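Fosdale Neighbours Help Board
Home and Shed

Can I refinish old pine drawers without stripping them right back?

Posted by Danica Begović, 2021-05-16

I picked up a set of pine drawers at the Winville tip shop for $20 and I'm so keen to get into it! The finish is patchy and has gone a bit orange. I'd love a softer colour but I don't want to lose the grain. Do I have to sand to bare wood?

wattle_jen

Depends what's on it! Rub a hidden spot with metho on a rag. If it goes sticky it's probably shellac, and that comes off beautifully with more metho and a bit of patience (gloves on, windows open). If nothing happens, it's likely varnish or poly, so scuff it with 180 grit and see how you feel about the colour then. I did our hall cupboard this way in April and I still stop to look at it. 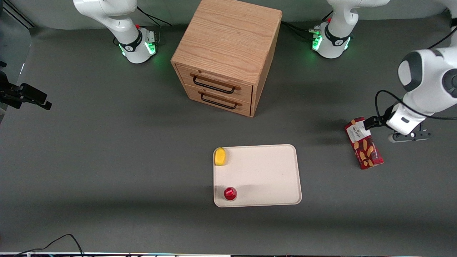 Take the handles off before you touch any sandpaper, and label the screws. Old fittings often leave dark marks in the timber, like the small ones near the ends of the black handles on this two-drawer cabinet, and a gentle hand sand is the first thing to try on those. Always go with the grain, especially on a big flat top. Then wipe-on oil, thin coats, overnight between each. So satisfying!

Marg54

just paint it

Ivanov_shed

Agree with Jen on the metho test. Rub candle wax on the runners while the drawers are out.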